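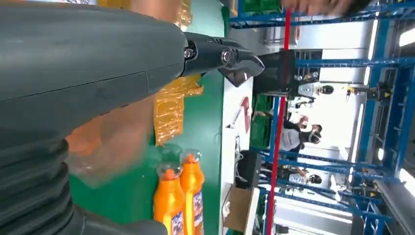
Section 3. Stocking the counter

Read this section before you put anything out. The supplier's leaflet that comes with the Wovum counter says stocking takes "moments". It took Ylva Ekström and me most of a morning the first time, and we had both done it before with the old one.

3.1 Before you start

1. Wipe the white top and let it dry. Any household cleaner will do. The branded wipes cost more and I have never seen a difference.

2. Check the position numbers. They are red and printed on white, and they should face whoever is serving. If a number has rubbed away, write it in again before stocking, or the stock sheet will make no sense by the evening.

3. Wipe the green panel too. Marks show on it more than you would expect from the brochure.

Note: The leaflet claims the panel "wipes clean for life". Gwilym Lloyd's at Hokgate had a grey patch by July. Go gently and don't scrub.

3.2 Bottles

4. Stand the orange bottles in front of the green panel with their labels facing out. Leave enough space to get a hand round each neck.

5. Check every cap by hand. "Factory sealed" on the carton is no guarantee of anything. Out of one delivery of 200 we found 6 that turned freely, and Starkard would only credit them once they had been sent back.

6. Put bottles with older dates at the front. If you can't read the date, set the bottle aside.

Caution: Do not lay bottles on their sides to fit more in. The leaflet says this is fine for short periods and doesn't say what a short period is.

3.3 Wrapped packages

7. Handle the amber packages by the ends. The wrapping creases easily and customers tend to leave a badly creased one behind, whatever is inside it.

8. Rest each package against the green panel. Keep the smaller ones apart from the larger ones, as they slide behind and get missed at the count.

9. Press along the seams with a thumb. Any give, and it goes in the returns box.

Note: We were sold adhesive tabs for holding packages to the panel. They are rated for "up to 9 months". Mine held for 3, and two of them took a strip of wrapping with them when I pulled them off. Tươi Phí gets on well with them in a cooler room, so try a couple before buying the full pack.

Caution: Keep the packages out of direct sun. The amber colour is said to protect the contents from light. I have asked the supplier twice what that is based on and have had a second copy of the brochure.

3.4 When two people are stocking

10. Agree who does bottles and who does packages. Reaching across each other is how things get knocked over.

11. Work from the back of the counter to the front edge, and leave the edge itself clear for serving.

12. Enter each position on the sheet as you finish it. The sheet has a column headed "Ông", meaning the large pack. Leave it blank if you don't carry that size.

Mechthild Schwaiger prefers to fill in the whole sheet at the end. The totals have not always agreed.

For topping up during opening hours, see section 4. For returns and credits, see section 7, and keep the carton.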